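Gripper day, again

Quick one tonight, dinner's in the oven and I want this written down before I forget which screw went where.

So the left finger on the number two hand-held was sticking. Not badly. You'd squeeze, both fingers come in, let go, and the left one sort of thinks about it before going home. Fine if you're picking up a mug. Useless if you're doing anything small, as the gap at the bottom ends up off centre and then everything you record with it is off centre too. We lost most of Thursday morning's runs to that before anyone noticed. Me included.

First thing I did was blame the spring. Wrong. Changed it anyway, had a spare from the Elteo kit, no difference at all. Twenty minutes gone. Second thing I did was blame the rail. Closer.

What it was, in the end: crud. A mix of old grease and cardboard dust packed in behind the left finger carrier, right where the rail meets the housing. You can't see it from the front. You can't really see it from the back either, you have to take the collar off and tip the whole thing towards a window. Came out in a grey lump like something from a hoover.

How I strip it now, for anyone with the same sort of unit (ours is a Sugden body with our own fingers on, yours may differ):

Camera off first. Always. I've scratched a lens before by being lazy, won't say which one.

Collar next. Four screws, the two at the top are longer. Put them in a separate lid or you will put a long one in a short hole, and it goes through into the slot behind and then you're buying a housing.

Fingers slide out together, forwards. If they don't want to come, stop. Something is still done up. Don't lever it with a screwdriver, the plastic marks very easily and you'll feel the ridge under your thumb for ever after.

Wipe the rail dry. Then dry again. Then a tiny bit of grease, and I mean tiny, what's left on a cotton bud after you've wiped the bud on your sleeve. I used to put loads on. That's how the dust got stuck in the first place so, yes, my own fault.

Back together in reverse. Don't do the collar screws up tight until you've worked the fingers 20 times or so by hand, they need to find thier own place. Then nip up opposite corners.

Then the check. Old feeler gauge from the garage, one side then the other, want them the same. After that 5 slow closes and 5 quick ones with nothing in it, listening. There's a click you get if the carrier's sat a bit high. Learned to hate that click.

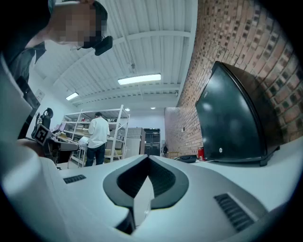 Vents want doing as well while you're there. I forget them every time. A soft paintbrush is enough, don't blow into them, all that does is send the fluff further in and make your eyes water.

The thing that annoys me is that none of this is in the Kinmont notes we were given with the first set. They've got a whole page on pairing and a whole page on charging and then one line, "keep moving parts clean". Thanks. So I've started a card. Bit of paper in the box with each unit, date and what was done, initials. The Prutimance job has us using both of them most days now, so I've put 300 closes' worth of test on the list after any strip down. Takes ages. Put the radio on.

Still to sort:

the right finger pad is wearing on the inside corner, don't know why only that one. Might be how I hold it, I do twist a bit to the left when I pick things up

marker block on the arm side wants its mount looking at, had to nudge it square again this week. Will probably glue it and regret it

need more short collar screws. Down to the last couple of spares

second unit hasn't been opened since April and I bet it's just as bad in there

Someone in the comments last time asked if you can skip taking the fingers out and just squirt something in from the front. You can. I did for months. It works for a day or so and then it's worse, the spray carries all the muck to the back and it sets there. Take them out, it's only ten minutes once you've done it a few times.

Right, timer's going. Will do the other unit at the weekend and add to this if it's any differnt inside.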